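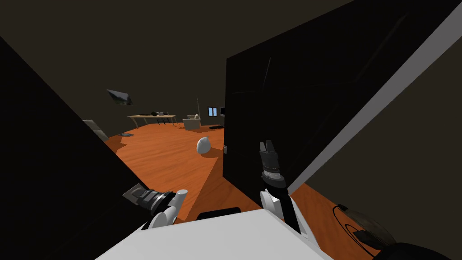
Figure 3. Robot's-own view in the simulated living area, with both arms extended between two dark panels. A table and a wall-mounted monitor are visible in the room beyond.

4.2 Room-level chores in simulation

The tabletop tasks in Section 4.1 keep everything within reach of a fixed base. Most household work is not like that. Someone tidying a room walks to the thing, picks it up, carries it somewhere else and gets past the furniture on the way. We therefore built a second set of trials in which the two-armed robot must move through a furnished room before it can use its grippers. The room in Figure 3 is one of 12 layouts in the Skolesville set, all of them rendered with the same lighting model and the same wood-grain floor.

Each layout was paired with chores from the Wysocka list, which covers clearing a table, moving an object from the floor to a raised surface, and opening or closing a panel that blocks the way. A trial started with the robot at a random legal position and ended when the goal state was reached or 60 seconds of simulated time had passed. No help was given during a trial. We ran 236 trials in total with the Fesar controller, using the same weights as in Section 4.1.

The controller completed 182 of the 236 trials. Taken alone this number flatters the system. Trials that began with a clear path to the target were nearly always finished, and most of the failures came from layouts where large flat surfaces stood close to the body. Figure 3 shows the sort of view the controller has to work from in such a layout. The two panels take up much of the picture and the open floor is seen only through the gap between them. The table is small and distant, and the items on it are hard to tell apart, even for a person looking at the same image. A white rounded object stands on the floor in the middle of the room, so a straight run through the gap is not a safe plan.

We sorted the failures by hand. The largest group were cases where an elbow touched a panel while the base was turning. The planner treats the base and the arms separately, and it does not fold the arms in before a turn unless told to. A person carrying a tray through a doorway tucks their elbows without thinking about it, and we had underestimated how much of the job depends on that. The next group were poor estimates of distance to small dark objects, where the gripper closed short of the target. A few trials timed out with the robot still moving back and forth in front of the gap.

Adding a fixed rule that draws both arms toward the body before any turn removed many of the contacts, but it slowed the robot and pushed more trials past the time limit. We left the rule out of the reported results. The Barnon planner, which treats base and arms as one body, may be a better answer, though it was too slow on our hardware to run through the full set.

Our reading is that the grasping part of these chores is further along than the getting there. We would not expect the present system to clear a table in a real home with any reliability, where floors are cluttered and the colour and gloss of surfaces vary far more than they do here. Transfer to the physical robot is taken up in Section 5.

Contact the corresponding author | © The authors, all rights reserved | Back to top
12 shares | 0 comments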